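Wrist camera washes out on shiny keys, is it the camera or the gripper?

Posted in Arms & Grippers, 7/31/24. Viewed 1,591 times

Stodovex

I'm having a great time comparing two grippers on the same arm (same controller, same wrist camera) and the only thing driving me nuts is metal. Cloth is easy, cord is fine, but keys come out as white blobs whenever the light hits them. My plan is 100 picks per gripper out of a red plastic tray, and I'd love to sort this out before I get too far in.
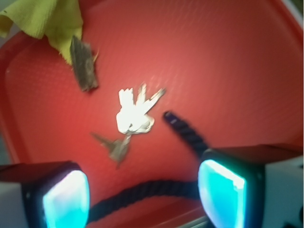
I've tried dropping the exposure, and then the rest of the tray goes muddy. Should I swap the camera, or is there a setting I'm missing? Also, does anybody score a pick by how the thing hangs afterward, or only by whether it got picked up?

Cleledus

Don't buy a camera yet! I went down that road last November and ended up right back with the old one. Lock the exposure AND the white balance, then move your lamp off to the side so it isn't bouncing straight back into the lens. Check your finger pads too. If they glow, they're a light source sitting right next to the thing you're trying to see, and bare metal picks that up like crazy.

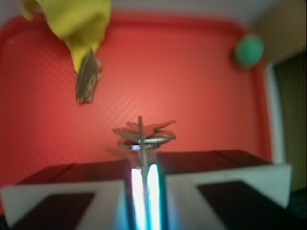
On scoring, I use 2 marks, one for getting it off the tray and one for whether I could set it down where I wanted. Keys are a fantastic test for the second one. A grip on the ring and a grip on a blade act like totally different objects, so write down which one you got. I logged 11 tries before I thought of that and had to do them all over, but it was worth it, the notes got way more interesting.

Treltton

what he said about the lamp. matte tape on the fingers helps too

Lahtinen

Would a polarizing filter work for this? Same problem here with spoons.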